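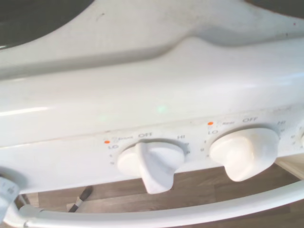

Front and rear burner knobs from the wrist camera's point of view.

Clillow Knob-Turner Kit
Wrist camera and soft-jaw gripper set for small hobby arms

Stock: 35 kits in the July batch
Ships from: the Pasodholm shared workshop
Arm not included. Stove not included either, in case you were hoping.

Most hobby arms spend their lives moving a foam block from one side of a desk to the other. It's a good block and they get very good at it. Then you point the arm at a stove and find out how much of your code was about the block.

The Clillow kit is the part that goes on the end of the arm: two gripper fingers with replaceable soft jaws, a small camera that sits at the wrist looking down between them, and a bracket that keeps the camera where you put it. That last item took us four tries and is the dullest thing in the box. It is also the reason the kit exists.

Why a stove
Kitchen knobs are a mean test. The dials on the range we work with are white, on a white panel, under white enamel, and the wedge-shaped grips stick out far enough to catch on a careless finger. Each dial has OFF at the top, HI to the upper right and LO on the left. There's a small orange dot by each burner label, and the vision code has grown very fond of those dots. Almost everything else on the panel is gray print or glare.

Glare deserves its own line. Shiny enamel throws every light in the room back at the lens, sometimes tinted green, and a detector trained on clean product photos will happily go and grab a reflection. Our sample code masks the brightest patches first and only then looks for dial edges. If your stove has smudges and a line of grime along the panel seam, leave them. The detector should meet real life early.

What's in the box
Gripper body with servo, assembled
2 hard fingers
2 pairs of soft jaws, one flat and one with a V-notch
Wrist camera with a 400 mm cable
Camera bracket, screws, and one more screw than you need
Printed card with the wiring diagram
Short bag of zip ties

The V-notch jaws are the ones for fin-shaped knobs. They close on both sides of the grip and more or less center themselves. The flat jaws are for round knobs, drawer pulls and the foam block, which will want visiting.

Fitting it
The bracket takes the common four-hole wrist pattern. If you own an Ireck arm it bolts straight on. For an Achari you'll need the adapter plate, sold separately, and a little patience with the cable run. Route the cable along the outside of the forearm and leave a loop at the wrist. Rotate the wrist by hand through its full travel before you power anything up. You are looking for the moment the loop goes tight, and you want to find it before the servo does.

Set the camera tilt so that a knob sits in the middle of the picture with the fingers open. A bit of oven handle along the bottom edge is fine, and useful: it's a long pale bar that runs parallel to the panel, so the code can use it to work out how crooked the arm is standing. Ours is usually fairly crooked.

Safety, in plain words
Practice with the stove disconnected. Electric range: breaker off. Gas range: find a different hobby project, or pull the knobs off and mount them on a board. The kit is for development work. It isn't a cooking appliance, a home aid or a babysitter for soup, and it must not run with nobody in the room. The soft jaws are rated for handling knobs at room temperature and will complain, by melting, about anything much hotter.

How it does
We logged 1,126 turns on the workshop range before calling the bracket finished. Most of the misses were the arm choosing the rear knob when asked for the front one. The labels are small and a little worn, so the current code counts dials along the panel and ignores the words. It does better that way. It still gets muddled when a knob is only half in view, and the fix for now is to back the arm off and look again.

Soft jaws wear. Expect up to 400 turns from a pair before the grip starts to slide, fewer if you squeeze like we did in the beginning. Spares come in packs of two pairs.

Questions we get
Will it push in a knob that has to be pressed before it turns? Yes, if your arm can push in a straight line. Many can't. Try it against a bathroom scale first.

Can I use my own camera? If it fits the bracket. The hole pattern is on the wiring card, on the back, in the corner where the printer put it.

Does it work in the dark? No. Neither do I.

Designed and packed by Ruby-Lee Pryor. Returns accepted on unused kits; jaws with tomato on them count as used. For the adapter plate and spare jaws, see Parts.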